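Notes for week three of the home robot arm evenings, Pristasville shared workshop, Thursday, January 13, 2022

Welcome back, everybody, and thank you for putting the chairs away last time! Tonight is the simulator. I know a good many of you came to bolt things together (I did too, when I started), but an evening spent in a made-up kitchen will save you a lot of chipped paint on the Navar arm, so bear with me.

## Where we left off

You should have a working copy of the kitchen world on your laptop and the Golano control program talking to it. If the arm hangs limp when you press start, you probably have last August's joint file. Copy the new one from the workshop drive and try again.

## The wrist view

We are putting the virtual camera on the wrist, looking out past the gripper. It takes some getting used to. The picture tilts whenever the wrist does, so a counter you know perfectly well is level will run off downhill, and part of your view will always be taken up by the gripper itself. Leave it there. The real one will block your view in just the same way, and I would like you to be comfortable with it before we go near the bench.

Dark insides are the other thing to watch for. An open container seen from above can come out nearly black, and then neither you nor the program can judge how deep it goes. Work from the rim, which usually catches enough light to give you a decent edge.

## Exercise

1. Set the arm speed to 40 percent.
2. Bring the gripper over the open container and stop 80 mm above the rim.
3. Turn the wrist until the rim looks like a diamond, and save the view.
4. Find two straight edges on the rim and mark them in the Kröger viewer.
5. Raise the room light to 65 and save the view again. Put the two side by side and write a few lines about what changed, if anything did.

My own practice folder is up to 1595 saved views, most of them dreadful, so please don't fret over a bad one. Keep it, give it a name you'll recognize, and carry on.

## For next time

Bring both views and your notes, plus a small screwdriver for the wrist bracket. The side door sticks in cold weather, so give it a good shove.
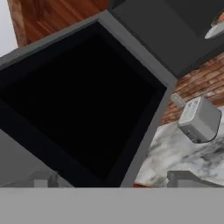
*Figure 1. Simulated wrist view over the open container, with the rim turned to a diamond and the gripper along the bottom.*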